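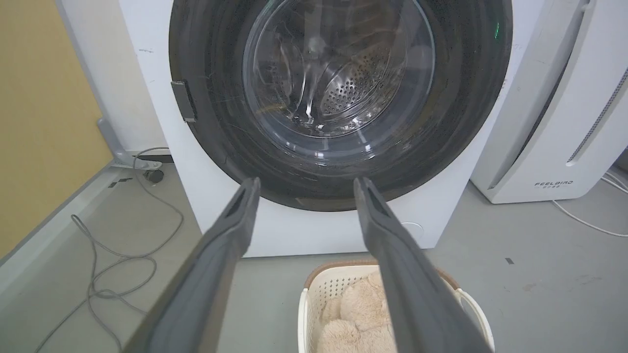

Jabari Mabula wants to know why a washing machine has a window at all, when a dishwasher usually doesn't, and whether it is just so we can watch our socks go round. What a brilliant question! Watching socks is a very good use of a window, but there is more going on behind that glass, so let's start there.

## Why is the glass such a funny shape?

Look at the middle of the big round door. The glass bulges like a bowl! On a washing machine that loads from the front, the bowl pokes inwards, towards the drum. It nudges the clothes back so they tumble about in the middle of the wash and don't get pinched in the rubbery seal around the opening. The seal squashes tight when the door shuts, and it keeps the water in.

## What are all those little holes?

Behind the glass is the **drum**, a shiny steel barrel lying on its side with rows of small round holes in it. You might think holes are a terrible idea in something that has to hold water. But the drum sits inside a second, bigger barrel called the **tub**, and the tub is the part that holds the water. The holes let soapy water flow in to reach the clothes, and let dirty water out again.

## Lift, drop, splosh!

Inside most drums there are bumpy ridges called paddles. As the drum turns, the paddles carry the clothes up one side, and then — flop! — down they fall into the water. All that lifting and dropping squeezes water through the cloth and shakes the dirt loose. People used to do the same job by beating their washing on stones beside a river, which was very tiring indeed.

The soap has a clever job too. One end of each tiny bit of soap likes water and the other end likes grease. The greasy end grabs the dirt, the watery end hangs on to the water, and off they go together when the drum empties.

## The fast bit

Near the end comes the spin, and this is when the whole machine starts to hum (ours in Rislow makes the spoons rattle in the drawer). On a gentle spin the drum might go round 700 times in a single minute! The clothes are pressed hard against the wall of the drum, but the water can slip out through the holes. That's why a towel comes out damp and not dripping.

## Fluffy things

A shaggy blanket or a furry toy has lots of long fibres, and water loves to hide between them. Fluffy things get much heavier when they are soaked, and they take ages to dry. Always ask a grown-up to check the label first. If there is a little tub of water on it with the number 30 inside, it can be washed at 30 degrees, which is cooler than your bath!

## Try it at home

You will need a clean sock, a jam jar with a lid, some warm water and one drop of washing-up liquid.

1. Rub a little mud on the sock and push it into the jar.
2. Half fill the jar with water, add the drop of soap and screw the lid on tightly.
3. Turn the jar over and over for 3 minutes. Swap hands when your arms ache!
4. Take the sock out and look at the colour of the water.

Sorin Tomić tried it with two jars, one with soap and one without, and put the socks side by side on a plate. Have a go at that as well, and guess which sock will be cleaner before you open the lids.

**Stay safe:** a washing machine is never a place to play or hide, even when it is switched off. Let a grown-up open and shut the door, and keep pets out of it too.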